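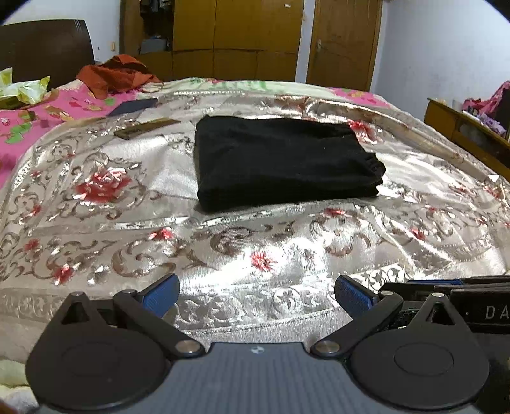 Why does a company this small have a rulebook at all? Marisol Carhuamaca put that to me on her first call with us, and I get some version of it every few weeks, so I might as well make it the start of our About page.

Hi! I run Sulska. We write working rules for people who collect hand-held gripper recordings in real homes, the kind of recordings that teach robots to fold, sort and tidy. Our rulebook is called Sturkness (after the street where I wrote the first draft, at a kitchen table, with a bad cold). It's on version 7 now and it runs to 66 pages, which I know is a lot. Most of our clients only ever need the first 17, and I'm fine with that.

I came to this from hotel housekeeping, by the way, not engineering. I trained new room staff for years, and I still think a good rule is one you can remember with your arms full.

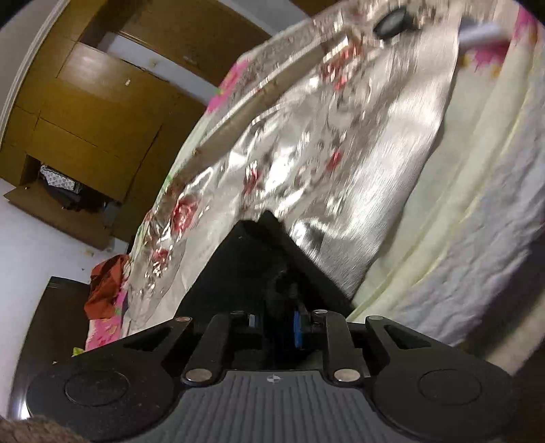

Bedrooms get their own chapter in Sturkness, and it's the one I'm proudest of. The old advice was to strip a room down to something plain before recording, and I fought that pretty hard. People own shiny things! A satin bedspread with roses on it throws light back in streaks along every fold, and a robot that has only ever met flat gray cotton is going to have a rough time with it. So our rule is to leave the bedding the household uses, creases and all, and write down what it is in the session notes. We do ask people to put away anything with a name or an address on it, and to get a signed okay from everyone who lives there. Kids' rooms are a no from us, always.

The other big chapter is about hands. It says who holds what, when to stop for a break, and how two people should work on the same piece of cloth without yanking it away from each other. I rewrote that chapter 3 times, and it finally clicked when our friends at Kimaro tried it out and sent it back covered in notes (thank you, I think).
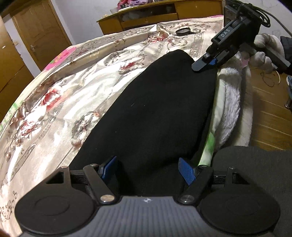 Kiprono Bakilana wrote to us in February that the two-person rules felt slow for the first hour and then he stopped noticing them, and could we please make the checklist bigger so he can read it from across a room. We did! It's poster size now, and Sotetti prints it for us on paper that survives coffee.

If you'd like a copy of Sturkness, just ask. It's free for schools and for anybody working alone, and there's a small yearly fee for companies that pays for the next version. I answer the email myself, usually before 9 in the morning, and I love getting arguments about the rules, especially the cable one on page 12.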